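Pandey stellt digitale Traueranzeigen für Bestattungshäuser bereit

Amard, 27.08.2021. Der Softwareanbieter Pandey gibt das Modul Pinda für die Erfassung und Veröffentlichung von Traueranzeigen frei. Nachrufe werden strukturiert nach Lebensdaten, Angehörigen und Trauerfeier abgelegt. Die Pilotphase mit dem Bestattungsverbund Jistier endete im Juni; verarbeitet wurden 823 Anzeigen aus 224 Filialen. 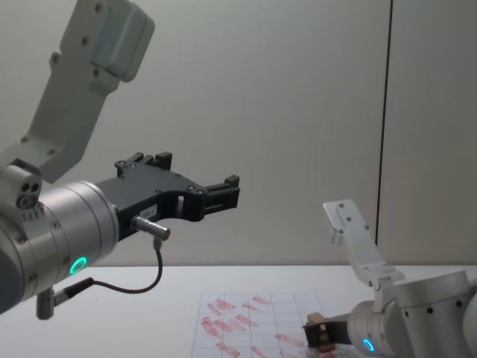 Roboterarm über weißer Tischfläche.

„Die Freigabe durch die Angehörigen wird je Textfassung protokolliert“, erläutert Produktleiterin Hidayah Halim. Kondolenzeinträge werden vor der Veröffentlichung geprüft.
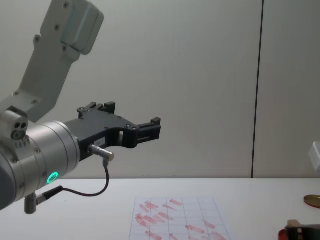
Verfügbarkeit

Pinda ist ab sofort in Version 2 erhältlich. Die Basislizenz umfasst 100 Anzeigen pro Jahr. Pressekontakt: Timothée Marty, Pandey, Amard.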